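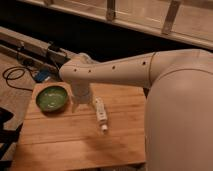
Pattern Drafting Software Group – minutes of the monthly meeting
Tuesday, August 18, 2026, back room at Baveck

Present: Wendelin Prantl (chair and minutes), the Studov people, both Kaufmann cutters, two from the evening class. Apologies from the knitwear side.

1. Minutes of the last meeting
Accepted with one correction. The sleeve cap formula was recorded as "working". It was working in one size. The word now reads "tested in one size".

2. Numley trial
The trial license has eight weeks left on it. Studov showed the automatic grading on a fitted skirt block with a waist dart. The seam lengths matched on screen. The chair asked if anyone had sewn it. No one had. Kaufmann pointed out that the side seam and the dart leg had been checked but the waistband had not, and when the waistband was measured during the meeting it came up 8 mm short in the largest size. Studov believes this is a rounding setting. The chair believes that was also the answer in the spring.

It was asked why Numley renames every point when a piece is mirrored. The help page says this is for clarity. The evening class said they had lost a whole bodice back to it, as half their formulas pointed to names that no longer existed. Studov has a workaround – mirror last, after all the formulas are done – and will write it up. Noted that a workaround is still work.

Action: Studov to sew the skirt in the smallest and largest sizes, in cheap muslin, and bring both.

3. Shared measurement file
The file is now up to 151 entries. Several are duplicates under different names ("back waist length", "nape to waist", "CB length") and they don't agree with each other. Wendelin Prantl asked who had added the third one and how it was taken. No answer. Kaufmann would like every entry to say where the tape starts and ends. Agreed, although the same thing was agreed last November and almost nothing was changed.

One member suggested an importer that would merge duplicates automatically. The chair would want to see it get the shoulder measurements right before letting it near the file.

Action: Kaufmann to mark the duplicates. No deleting yet.

4. Printing
The tiled printout is still drifting. The test square measured correctly on the first page, but the long trouser leg was 2 mm out by the hem. The evening class blames the printer driver, Studov blames the PDF export. Neither has tried the same file on a second printer. They will, before this comes up again.

5. Video tutorials
A proposal to record the dart rotation lesson was put off. The tool's menu has moved in each of the last two updates, and the chair doubts a video would stay correct long enough to be worth the editing. The evening class disagreed and may record one anyway. Written steps stay as the main version.

6. Any other business
Kaufmann asked if the group will pay for Numley once the trial runs out. Not decided. The chair's view is that the free program already does the blocks, and that faster grading is only faster if the waistband fits. To be taken up again when the muslins are in.

Next meeting: same room, same time. Bring your own tape measure.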